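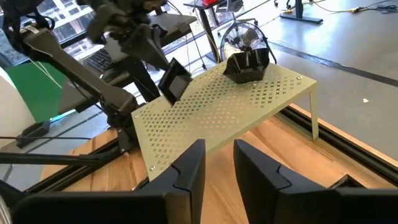

Mitsuko Takeda wrote:

> I have been through the Dandia street directory again and I still can't place the Pomari bakery. The entry on page 197 puts it on the corner by the old feed store, but the ad on page 213 says "opposite the depot." The two are a good ten minutes apart on foot. Did it move, or is one of them a misprint? I'd like to get it right before the walking map goes to the printer in April.

Mitsuko, I think it moved. My grandmother bought bread there as a girl and she always talked about two shops, the old one and the depot one. The old one had the oven in the back yard. She never gave a year for the change, and I never asked.

The ads in that directory were set separately from the listings, and the listings were often carried over from the edition before. I would trust the ad. Sang Trịnh found the same thing with the Đoàn tailoring shop, which stayed in the listings for some 2 years after it had closed.

If you want paper for it, try the Savville water ledgers. A bakery would have had its own account, and the clerk wrote the new address in the margin when a customer moved. The ledgers are in the basement and have to be asked for a day ahead. Diệp Lục knows which box.
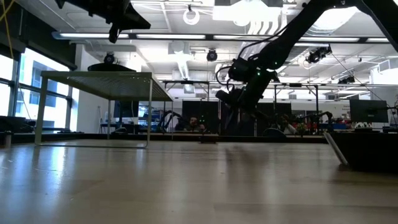 Light wooden tabletop, small gray metal side table at left.

For the map I would mark the depot shop and put the earlier corner in the notes. Nga Quan has the base drawing and can still shift labels, but she needs them typed, with the street name spelled out.

I can't look at the ledgers myself until my knee is better.

Tín Châu

Last updated: March 4, 2021
Home Archive Threads Members Search
2 shares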